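Blog > Reviews > Laundry & Ironing

We use cookies to remember your settings and count visits. By staying on this page you agree. OK / More info

Hirard handheld steamer: two months in
15/01/2019

I've wanted to get rid of my iron for years. It leaks, it takes forever to warm up, and the board screams like a seagull every time I open it. So when my cousin in Vuvthorpe raved about her Hirard steamer (she steams everything, including her curtains, including my jacket while I was still wearing it) I caved and bought one in November, at full price, like a fool, right before the holiday sale.

First the good stuff! It heats up fast. I turn it on, go find a hanger, and by the time I've dug one out from the back of the closet the little light has gone green. The tank holds 200 ml, enough for 2 shirts and a pair of pants if you don't dawdle. The handle is comfy, the cord is nice and long, and the whole thing fits in the drawer where I used to keep takeout menus.

On cotton tees and anything floaty it's great. My work blouses come out looking like I have my life together. Wool sweaters perk right up too, and the steam took the restaurant smell out of my coat in one go, which I did not expect at all.

Now the grumbles. Linen laughs at it. I spent over 2 tanks of water on one linen shirt and it still looked like I'd slept on a bus. Collars and pleats are a pain as well because there's nothing to press against – they do sell a little heat mitt for that, but it's extra, and mine arrived with the stitching already coming loose. And it spits! Keep the head upright and you're mostly fine, but tip it to reach a hem and you get a dribble of hot water down the fabric. I've learned to do hems first, over the tub.

The filler cap is fiddly too. It's a tiny rubber plug on a tiny rubber strap and I don't have tiny fingers. The Brandão one I tried at my sister's place has a tank that just clicks off, so much easier, but it's heavier and my wrist was complaining after one dress.

I also tried mine on the brighter things in the pile, since I was nervous about water marks on strong colors. No marks so far, as long as I keep the head moving. 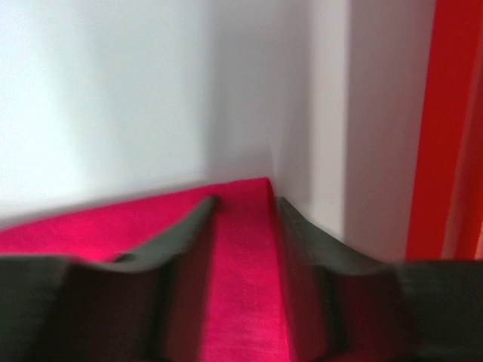

Bright magenta fabric by the white wall.

Price-wise, I paid 134 dollars from Zernstead, shipping included, and I've seen it go for less since (grr). Would I buy it again? Yeah, I think so, on sale, and I'd skip the mitt. The iron is still in the hall closet for linen season. If you've found a mitt that holds together, please leave me a comment with where you got it!

Contact | Privacy | © 2019 All rights reserved | Back to top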